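3.2 Stitch structure and tension

The fishtail chain was chosen as the base structure because each band passes over exactly two neighbors, so the load path is easy to trace by hand. All samples were worked on the Stiltside loom, a straight pegboard with 16 pegs in two offset rows. Bands came from a single Prirnard lot and were stored flat in a drawer until use. A total of 1175 bands went into the sample set, not counting those that snapped while being stretched onto the pegs.

Tension was set by peg spacing alone. Narrow spacing gave a dense chain with little stretch left in it; wide spacing gave an open chain that curled toward the side of the last loop pulled. The curl was stronger in ribbed samples, where the direction of looping alternates every 4 bands. 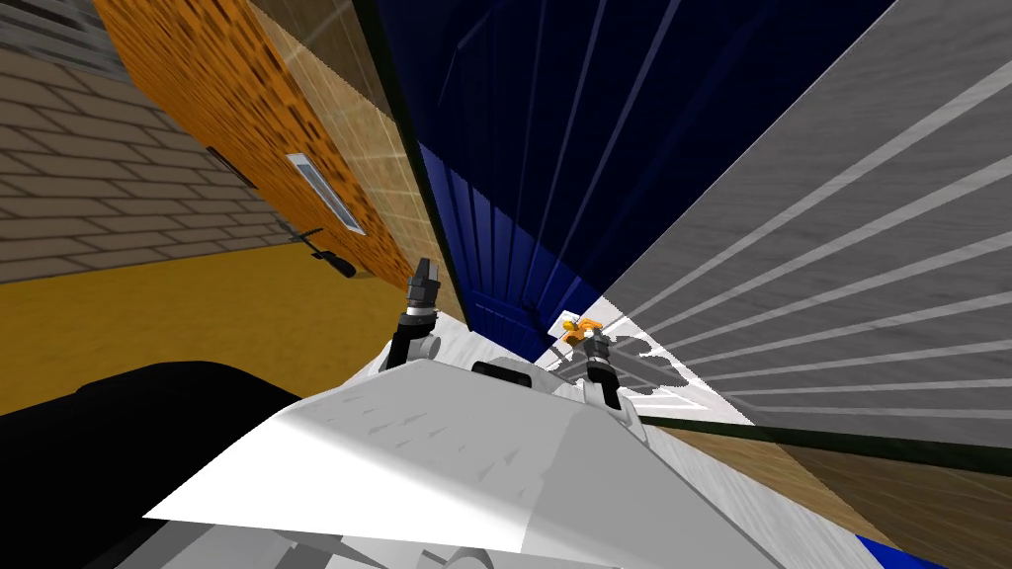

Figure 6. Simulated view over the robot body toward the left and right grippers.

Reversed loops were harder to keep even. A reversed loop has to be drawn from behind the working band, and the hook tends to catch the band below it. We followed the order given in the Hứa pattern notes — back band first, then front — and marked the reversed rows with a second color so that errors could be found after the chain was off the loom.

Finished chains were laid on a flat board and left overnight before measuring. Length was taken from the first full loop to the last, with the closing clip removed. Chains with a twist of more than one half turn were unpicked and worked again with new bands, as used bands kept some of their stretch and gave longer samples.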